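Yard Signs: What Works For Me

My friend Faith Temba is running for council in Mallness, so my garage is full of corflute again and I've picked up a few tricks I thought I'd share (some of them the hard way!).

Wipe the old signs with dish soap and warm water before you stack them. Metho takes the ink off, so don't.
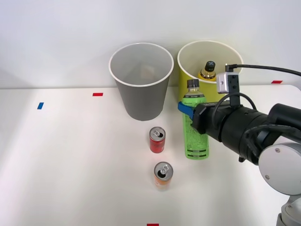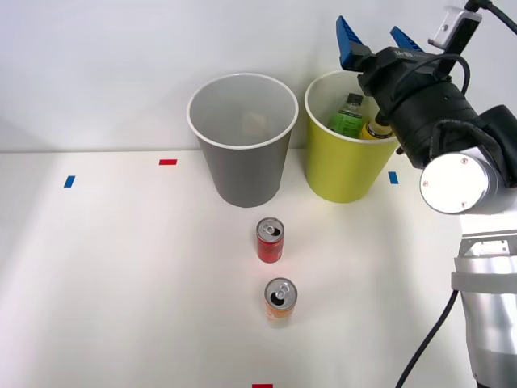
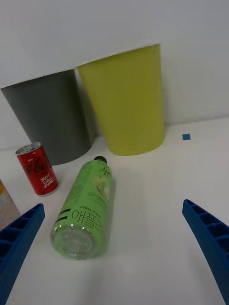

Tie the wire stakes in bundles with an old bike tube, or they'll tangle and scratch your car. If the ground's hard, pour a jug of water on the spot the night before and the stakes slide right in.

For flyers, I fold 100 at a time and run the back of a spoon down the crease, so much nicer on the fingers. Chaltu does hers with a ruler and they come out crooked.

Colour-code your street lists too, one highlighter per walker.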